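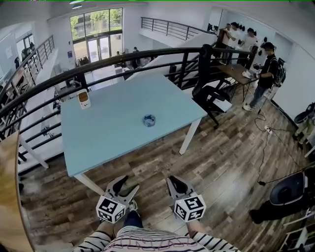
The mezzanine at Brunddale, with the light blue table and the wooden plank floor. The lower level and the entrance are behind the railing.

Progress report on the mezzanine workroom, Brunddale building
Period: June to September
Prepared for the Harthorpe small grants office

1. What was planned

The grant is for changing the upper floor at Brunddale into a shared workroom, where people can repair, label and pack small goods. Before June this floor was used only for storage. In our application we promised three things: to clear the floor, to furnish it, and to open it to users before the end of September.

2. What is done

The clearing took longer than we planned. We had 487 boxes of old stock from the Cabanatuan shop, and every box had to be opened and checked before it could leave. Most of the goods went to the Trandeck warehouse. The rest was given away or recycled.

The plank floor is kept as it was. We asked for a price for new covering, but the old boards are strong and the gray and brown color is pleasant, so we saved this money for furniture.

The furniture is now in use. The square table with white legs is for small jobs, such as taping and closing containers. The longer jobs are done at the work table with the wooden top, where there is more place for papers. The black office chair has a mesh back and can be moved between the two. Users like that the room is open to the floor below and that they can see the trees through the big entrance windows.

The room opened in the first part of September. In this month we had 50 visits.

3. Money

We have spent 2,388 from the furniture and transport budget. The transport to Trandeck was more expensive than in our plan, and the saving on the floor has covered the difference. Copies of all invoices are sent separately.

4. Difficulties

Small things are still left on the tables at the end of the day, for example rolls of tape. We need a shelf or drawers for them. Also, the sound from the lower level comes up very clearly when many people are in the building. Some users have asked for a quiet hour in the morning, and we will try it from 9 to 10.

5. Next steps

We ask your permission to use the remaining furniture money for one set of drawers and 6 folding stools. We will also put a list of opening hours at the bottom of the stairs. The next report will be sent in December, together with the number of visits for each month.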